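Pre-Run Checklist: Planner and Perception Stack, Two-Arm Kitchen Cell
Site: Skurkomora
Filled in by: Bülent Karabulut
Reviewed by: Eylül Güneş
Oct 29, 2020

1. Planner build matches the tag on the board
OK. Grurar build 629, both arms.

2. Stop button cuts motion on both arms
OK. Tested from home pose and again mid-move. The software stop is a separate item, see 6.

3. Collision model up to date
FAIL. The model still has the old September table layout. The mug stand is in there as a plain cylinder with no pegs. A mug hanging on a peg sticks out well past that cylinder, and the planner will happily route an elbow through it. I was told the safety margin covers this. Show me the number.

4. Held objects added to the arm's collision shape
PARTIAL. Works for the saucepan. For the lid, the shape is attached only after the grasp check passes, and the grasp check is slow. Until then the arm plans as if its fingers were empty.
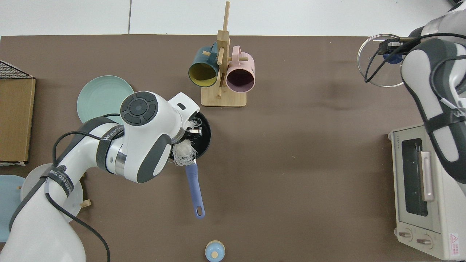
5. Clear objects detected
FAIL, whatever the dashboard says. The Isah detector reports the glass lid with high confidence, but cover the knob and the detection goes away. It has learned the knob. The depth map has a hole where the glass should be. Please stop writing "handles transparent objects" in the weekly summary.

6. Software stop brings both arms to rest together
PARTIAL. The second arm lags by 76 ms. Fine with the arms apart – less fine with one at the pan and the other bringing the lid over.

7. Soft items handled by the planner
NOT APPLICABLE, according to the form. I disagree. Noodles hanging over the rim of a pan are not in any model we have, so "lid on" is judged by lid height alone. A strand caught under the rim would pass or fail depending on the threshold, and I could not find out who picked the threshold.

8. Cable slack checked against joint limits
OK by hand. The limits in the config file are the factory ones and take no account of the cable loops. Needs its own line in the config.

9. Logging
OK. Buffer set to 2,048 entries. Fills up quickly if perception debug is left on, so leave it off.

10. Appliances treated as fixed obstacles
OK for the toaster oven with the door shut. No open-door state exists. Do not run any oven task on this build.

Result: NOT cleared for unattended runs. Cleared at reduced speed with a person at the stop button.

Reviewer comments (E.G.): Agree on 3 and 5. On 4, Bukdale say a fix is coming in version 2. They said the same about the last release, so I'd keep this open until we have run it here. Item 7 should be reworded and made mandatory. Bülent, send me the logs for 6 before you change anything.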